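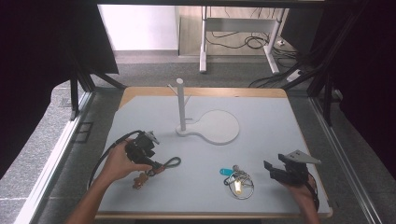
**How many demos before a policy trained on hand-held gripper data stops improving on a hanging task?**

For keys-on-a-hook type stuff the curve usually goes flat once new demos stop adding new starting positions, so the number depends on how varied your set is more than how big it is.

That's the short version I got from a labmate and I'd like something firmer. Details: we trained on 643 demos, then topped up to 878, same network, same training schedule. Success on the real arm barely moved. Eval is 36 trials per checkpoint, objects placed off a printed grid. Data recorded with the Flelis pipeline, policy is the stock Endico one. Is this a ceiling or are we measuring badly?

posted by **mapleservo**, October 15, 2026

---

**torque_and_toast**

Bit of both probably. 36 trials is thin – a couple of lucky hangs either way and your two checkpoints swap places. Before you collect anything else:

- rerun the *same* checkpoint three times on the same grid, see how far it wanders
- score grasp and hang seperately. One success number hides everything
- plot the start poses of the extra 235 against the first lot

Third one is what got us. Our second batch was all recorded by one person in one afternoon, everything landed in the same patch in the middle of the table. More data on paper, no new coverage. We threw out the near duplicates, went down to 584, and the score stayed where it was. Retrained with a fresh batch from the table corners and it finally moved.

Also check the gripper width signal if you have two hands going. Ours lagged the video a few frames on the left side and the policy learned to let go early. Looked like a plateau, was a sync bug.

---

**kelpforest9**

just get more data. worked for us

---

**Cosgrove_bench**

Agree on splitting the score. Would add – randomize the order of checkpoints within the session, dont run all of A then all of B. Lighting and arm calibration drift over a day and you end up comparing morning to afternoon. We use Jurier for the shuffling but a spreadsheet is fine.

For keyrings the hang is nearly always the weak stage, the ring swings and the wrist view can't see the tip of the peg. Try slower demos for the last bit of the approach. Haven't tested that one on soft straps so no idea there.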